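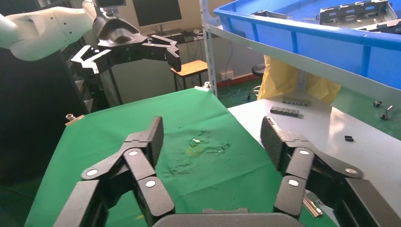 **Two-Arm Handling, notes for Lab 4**
Gus Ambrose, 2018-10-27

The task is the Parry bracket transfer. One gripper picks a bracket, turns it upright and holds it over the green cloth while the other closes on the free side. Run it at 50 percent speed until both grippers have been zeroed.
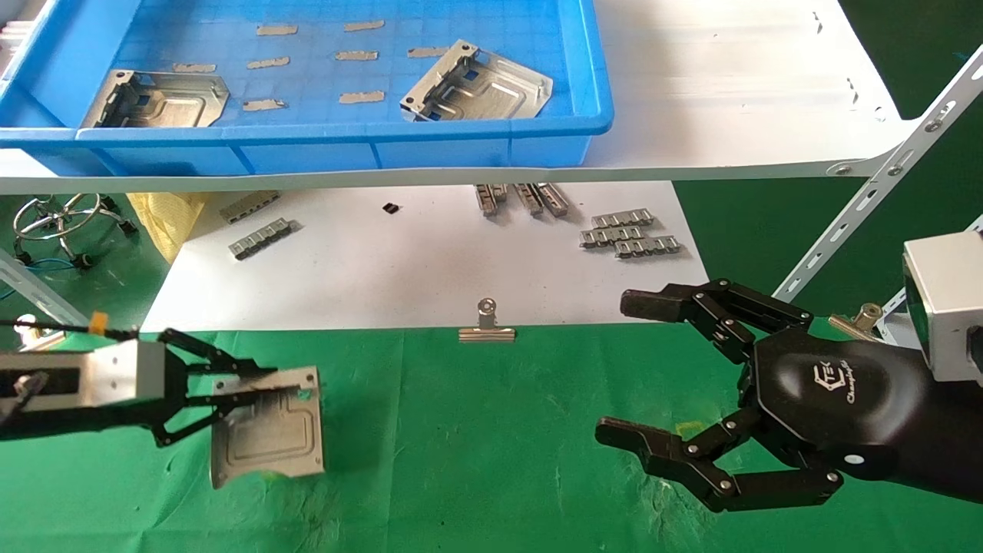
Grip force stays at 200 in the config file for the first round. Raise it only if the bracket slips, and write the new value in your log. A bracket dropped outside the cloth counts as a failed trial.

Before you record:

- smooth the cloth
- open both grippers fully
- check that the wrist views are live

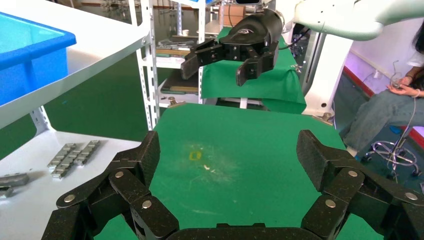 *Fig. 3. Both grippers over the cloth, seen from one wrist.*

Logs go to Ánh Khổng, one file per pair. Read the Prondo chapter on handovers for next week.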